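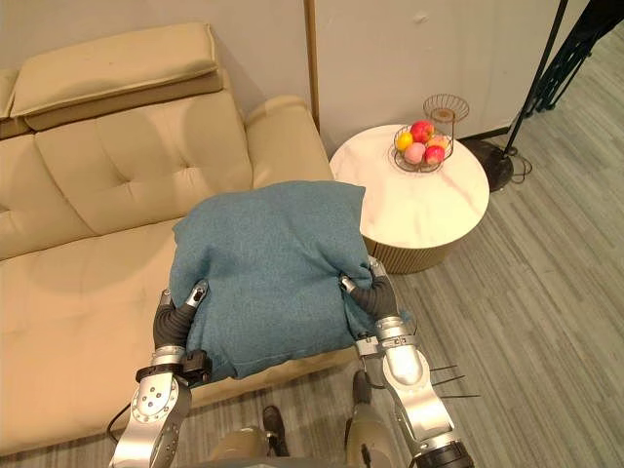
Fig. 1. Teal pillow and beige leather sofa.

Where should the sign-up form go? Testing newsletter placement on a small blog

Digital Publishing, final project report 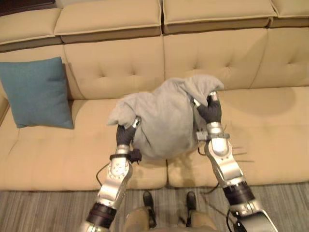
Li-hua Chow

1. Background

For this project I looked at how a small blog can get more of its readers to join an email newsletter. The blog is called Kolthorpe. I have run it since first year and it covers cheap ways to set up a rental. It gets most of its visitors from search, and most of them read one page and leave.

I had a newsletter before the project started but I had never paid much attention to it. The form was in the footer with the default wording that came with the theme. In February the list had 27 people on it, and a few of those were classmates. My supervisor, Nawal Hamdy, suggested that I leave the design of the blog alone and only test the form, so that the project would have one clear question.

The question was: does moving the form from the footer into the body of a post bring in more sign-ups, and do the people who sign up that way go on to open the emails?

2. Method

I used Zasel to send the newsletter and to host the form. The free plan has a limit of 100 subscribers, so I planned to stop the test if the list reached that number. Page views came from the server logs, with my own visits taken out.

I tested 4 placements, one after the other:

Footer (the original position)
Sidebar, next to the list of recent posts
In the post, after the second paragraph
At the end of the post, before the comments

The wording and the button colour were the same for all of them. Each placement stayed up until the blog had recorded 3,000 page views, and then I switched to the next one. I would have preferred to show all the placements at the same time and split the visitors at random, but the plugin that does this slowed the pages down badly on phones and I took it out after one evening.

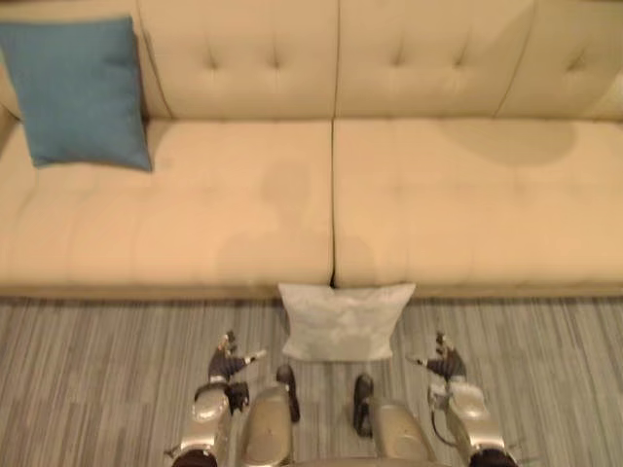

I also kept the posting schedule the same through the whole test. No post was shared on social media by me, although Sherif El Khatib, who was doing a related project on link building, did find that one of my older posts had been linked from a forum during the sidebar period. I left those visits in. They are part of normal traffic for a blog this size and I had no fair way of separating them.

3. Results

The footer and the sidebar performed much the same, and both were poor. On a phone the sidebar drops below the post, so for most visitors these two placements were close to being the same thing. I should have realised this before I started.

The form at the end of the post did best. The form after the second paragraph came second, but it had a higher share of people who unsubscribed after their first email. Two readers wrote to me to say that it got in the way on a small screen. The list did not reach the plan limit, so every placement ran for its full number of views. 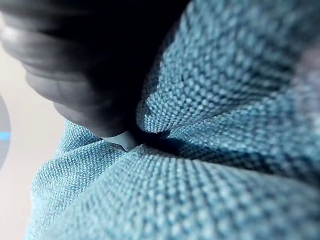
Fig. 2. Teal-blue woven fabric, close up.

4. Problems

The biggest weakness is that the placements ran in sequence. A change in search ranking would look like a change caused by the form. Lumturie Ionescu read my draft and pointed out that I could have gone back to the footer for a second round at the end as a check. There was no time left by then.

Open rates were also less useful than I expected - some mail programs load images automatically and others block them. I have reported clicks as well, but with a list this short a couple of people can move the result.

5. What I would do next

I have kept the form at the end of the post. The next thing to test is the wording, as the present text only says "Subscribe for updates" and does not tell people how often they will hear from me.

Submitted 24 October 2020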